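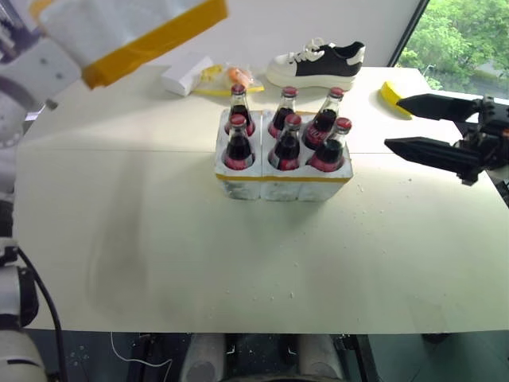
Who can apply to take part in the Tergate packing evaluation?

Any adult who has packed, unpacked, or sorted goods by hand for pay can apply, whether in a warehouse, a store stockroom, a bottling plant, or a mail-order business. Experience with robots is not required.

Call for Participants: Evaluation of the Tergate Two-Arm Packing Service

The Tratcombe Institute for Applied Handling invites applications from people with practical packing experience to take part in a paid evaluation of the Tergate service. Tergate is a two-arm robotic packing station offered on a monthly lease, together with setup, operator training, and remote support. It is intended for small firms that handle mixed or fragile goods in short runs and have no engineering staff of their own. The Institute is reviewing the service before deciding whether to recommend it to the firms in its regional program.

The evaluation will be held at the Institute's Todby site. There are 36 places.

What participants will do

Each participant will attend seven sessions. In the first, staff will introduce the station and its safety rules, and participants will practice stopping and restarting it. Later sessions are spent on set tasks involving glass bottles, foam holders, cartons, and soft goods. Participants will start a task, watch the station carry it out, step in where the operator guide calls for it, and complete a written form afterward. In some tasks the participant will guide the arms directly by means of the hand controls supplied with the lease.

We are interested in the judgment of people who know the work. An experienced packer can usually tell from the way a bottle is approached whether the grip will be a good one,

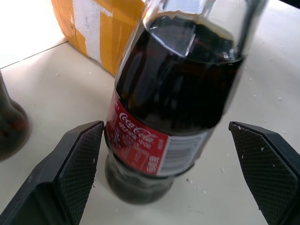
and the forms leave room for remarks of that kind. Participants will be asked whether the station's pace would suit a real shift, whether the operator guide is clear, and at what points they would have preferred to finish the job by hand. Unfavorable comments are welcome and will be reported along with the rest.
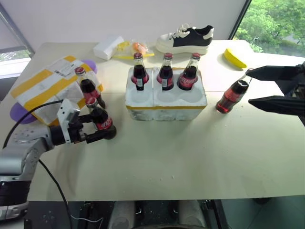 Handling glass bottles with both arms at the Tergate station.

Who should apply

Applicants must be 18 or older, able to stand for the greater part of a session, and able to read the operator guide in English. At least one year of paid packing, stocking, or shipping work is required. The work need not be recent — retired packers are encouraged to apply. Applicants who require a seat or other adjustment should say so on the form, and the workstation will be arranged accordingly.

Current employees of the station's supplier, Matsuda, and members of their households are not eligible. Matsuda has lent the station for the evaluation but will have no part in selecting participants or in writing the report.

Payment and conditions

Participants who complete all seven sessions will receive $1,000. Those who withdraw early will be paid for each session attended. Travel within the county is reimbursed on presentation of receipts. Sessions begin at 9:00 a.m. and include a 15-minute break in each half of the morning. Closed shoes must be worn; gloves and eye protection are provided.

Cameras on the station record each task, including views from the wrists of both arms. The recordings may show participants' hands and forearms. They will be kept by the Institute for the purposes of the evaluation and will not be passed to employers. A consent form will be sent with the offer of a place, and it must be signed before the first session.

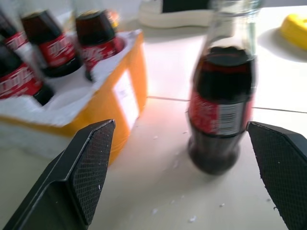
Wrist camera view with the fingers open around a bottle.

How to apply

Application forms are available from the front desk at Todby or by mail from the Participant Office. Please describe your packing experience in your own words and give the name of one person who can confirm it. A résumé is not needed. Completed forms must be received by the end of July.

Selection will be made by Piret Petrauskas, evaluation lead, with the aim of including people from several kinds of workplace. All applicants will be informed of the outcome in writing. Questions about the station itself, including lifting limits and the hand controls, should be addressed to Daichi Imai, technical coordinator, at the same office.

Last updated: July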